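Finia opens packing room for school play shops in Macapagal

September – Toy supplier Finia has opened a small packing room in Macapagal, where sets of play food will be bagged for nurseries and infant schools. The room will handle toy fruit and vegetables first, with other play shop stock to follow.

Until now the fruit went out in open cardboard trays. Schools told the company that pieces rolled under shelves and sets were mixed up by half term. The new sets come in clear zip bags with a light blue seal, so staff can see the contents without opening them.

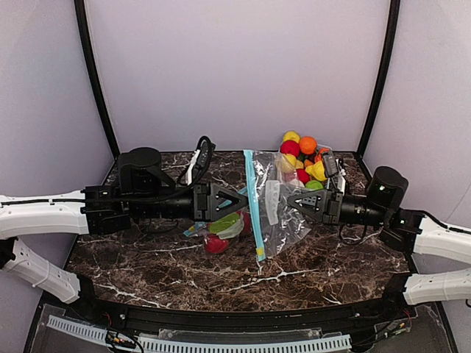
Edgardo Manalo, who runs the packing room, said the bags were chosen after a trial with 20 schools.

"Teachers wanted something they could put back in the cupboard and find again," he said. "We tried drawstring sacks first. They looked nice, but you had to tip everything out to find one lemon."

Smaller bags can be placed inside a larger one, which lets a school keep part of a set apart for a younger class. The seal is a press-and-slide type, and spare bags can be ordered on their own.
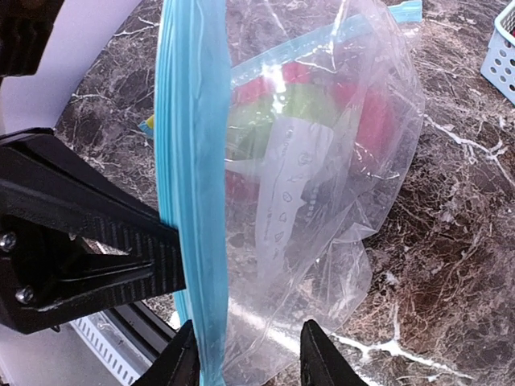 The full range runs to 55 pieces, sold under the Ernar name. Schools can order the whole range or choose 8 pieces for a starter set. Mixed sets of fruit and peppers are also offered. Orders placed before 2 in the afternoon will be packed the same day.

Finia will also take back old play food for sorting. Pieces in good order will be washed, bagged and passed on to playgroups through Waltska, its delivery partner. 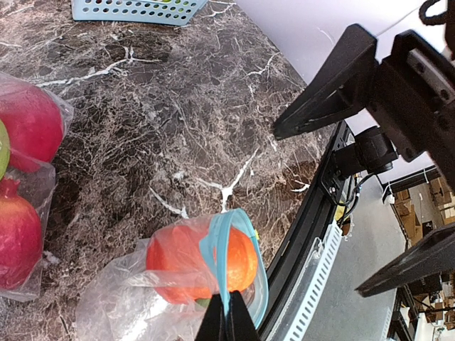 Eduardo Samonte of Waltska said the bagged sets were easier to load than the trays. "The trays could not be stacked with anything on top – the bags go into a crate and that is that," he said.

Schools with an existing account do not need to register again. Current prices stay the same until the end of term. Loose replacement pieces remain on sale from the Macapagal counter.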